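Hi all — quick update from the Clirkine toy library. We've lent out nearly 2,000 toys since October, and 26 new families joined last month alone, so I'm a very happy person right now!

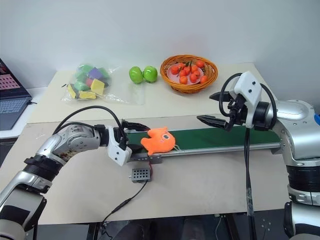

Spending and stock

Your 3,000 went mostly on shelving and the new catalog (Rokska gave us a nice discount on the shelves). Soft toys are still the first to go, fish and dinosaurs especially. I'd like to buy 100 more puzzles before summer, if you're okay with moving the leftover print money over.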